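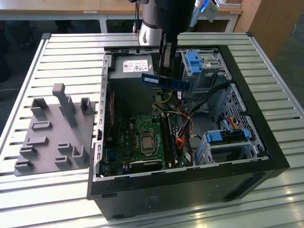
**Figure 1.** A two-finger gripper holding a blue memory module above an open desktop computer case.

### 4.2 The grade above Prendergast

The upper half of the old wagon road was the part of the survey we had most looked forward to, and it did not let us down. From the Prendergast ford the track climbs through thick spruce, then breaks out onto a bench with wide views back to Imholm. Cut stone still lines the outside edge at 2 of the switchbacks, and the drill marks in it are wonderfully sharp. The 1886 county map shows the road ending at the bench. We were delighted to find it going on – faint, but easy to follow once the eye is in – for another 100 yards toward the saddle.

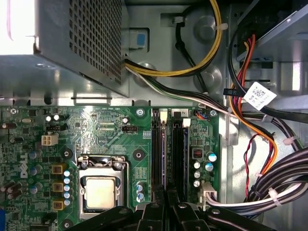 Past the bench the ruts split. The left branch stays near 4000 feet and follows the creek, crossing it on what is left of a log crib. The right branch heads straight uphill and is badly washed out. We think the left branch is the older one, as its bed is worn much deeper and large trees now stand between the ruts. Snow still covered the saddle when we walked the route in March, so the far side remains to be mapped. It is a lovely stretch of road, and we hope other survey groups will walk it too.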